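About Lorkness Robotics Club

After school, Fridays, room 17 – all years welcome

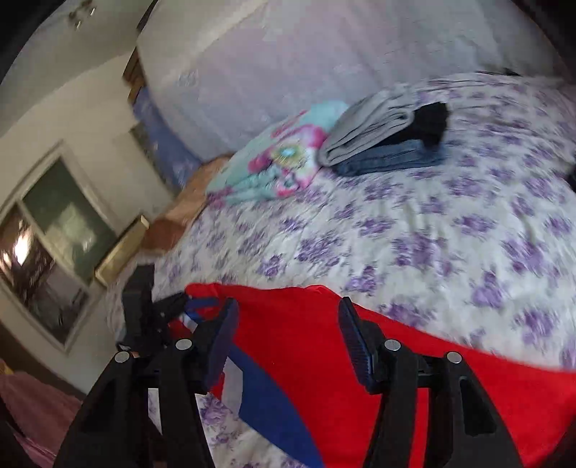 Elin Lougher

We're the robotics club at Lorkness School. Been going 3 years now, started with 2 pupils and a box of motors from Stistell that didn't match. There are 36 on the list this term. Not all on the same Friday thankfully, we'd need a bigger room.

What we do. Some building, some coding, a lot of looking for the small screwdriver. Younger ones start on wheeled kits and line following. From Year 9 up you can join the Wogan project, our big one for this year and the reason most people find this page.

Wogan is about clothes. We want an arm that can pick up a piece of laundry off a bed and fold it. Sounds easy, isn't. Cloth never lies the same way twice, so writing out every move in code got us nowhere last year (ask anyone who was there for the tea towel). Now we collect examples. Members sign out a hand-held gripper, take it home and do the folding with it – T-shirts, jeans, blankets, whatever's in the pile. The camera on the gripper records as you go. Recordings come back on a Friday and get sorted, and the good ones go into the training set.

Two black fingers, ribbed blue pads on the inside. The pads are the part we argue about most. Smooth ones slid straight off thin fabric, so ribbed it is for now. Bright stuff like the red cloth with the blue stripe is nice to work with, easy to tell from the bedding when you're going through footage. Plain white on white sheets, less so. If you're recording at home please use a real bed in a real bedroom, patterned covers and all. We want the mess, the arm will have to cope with it eventually.

Lowri Pritchard runs the coding side and looks after the sign-out sheet. I do the mechanical bits and the emails. Neither of us is quick at replying on a Monday, sorry.

Competitions – we enter the Trumier Schools Challenge every June. Came 17th first time out, better since. Wogan is going in this year in the open category, if the wrist joint is sorted by then. Demo has to be three items folded one after the other with no hands. We are at one item, sometimes.

Joining. Turn up. No experience needed, no kit needed, bring a drink with a lid on it. Parents, there is a form for taking a gripper home and we do need it signed beofre it leaves the building. Please ask at home before recording in any room that isn't yours.

Old chargers, spare USB cables and odd socks gratefully recieved at the school office, marked Robotics.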